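Brutent Gives Its Office Robot a New Setup and Care Routine
October | By the Brutent press desk

Brutent has rewritten the way it sets up and looks after Punari, its two-armed office robot, and is sharing the full routine with every site that runs one. The new routine has 17 steps and covers the hands, the arm cables, the head camera and the position of the robot in front of its work.

The work in this case is filing. Punari's test job at the Firngate office is to open the doors of a low wooden cabinet and handle the blue files kept there. It sounds simple, and we love how much it asks of a machine! Doors swing on hinges, handles are set into the wood, and a file lying on its side can shift under a fingertip.

"The cabinet is a great teacher," said Kálmán Lengyel, who leads setup at Brutent. "If the arm's zero point is a little off, you find out at the first door. We used to spend 72 minutes getting ready in the morning. Now we're done in 17."

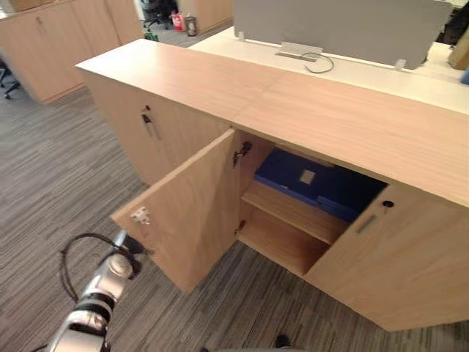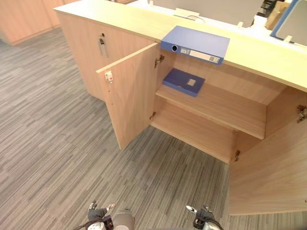
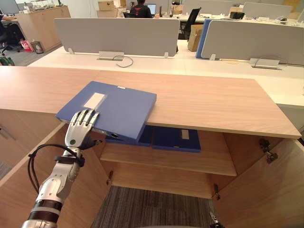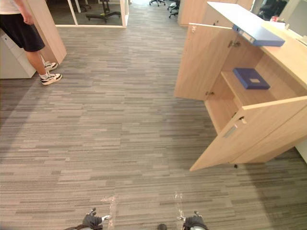 Cabinet doors and blue files at the Firngate office. Third picture: the fingers of the silver hand on a file at the cabinet top.

Each morning starts with the arms powered down. The operator wipes the fingertips, checks the wrist screws and follows each cable by hand from forearm to wrist, looking for rubbed spots and making sure the loop has enough slack for a full reach. Then the arms are powered up and sent to their zero marks, left first. The head camera is checked last, against a printed card taped to the cabinet top and taken away again before work begins.

Fingertip pads are changed after 203 door openings, or sooner if they look shiny. The swap takes five minutes with one hex key, and the old pads go in a bag marked with the arm they came from. Ferenc Oláh, who handles repairs, reads the wear on them like a diary. "The left pads go at the outer corner first," he said. "That told us the robot was parked too close to the cabinet, so we moved it back and they last much longer now."

The parking distance is now step four, and it has its own strip of floor tape in the setup kit.

Kelemen, which supplies the wrist joints, will send a revised torque chart with the next batch of spares. Sites already running Punari can ask the Brutent service desk for the printed routine and a set of pads.

Recent from Brutent
- Punari wrist spares: what's in the box
- Firngate office adds a second charging dock
- Kelemen and Brutent extend joint supply deal
- Service notes: cable straps and when to replace them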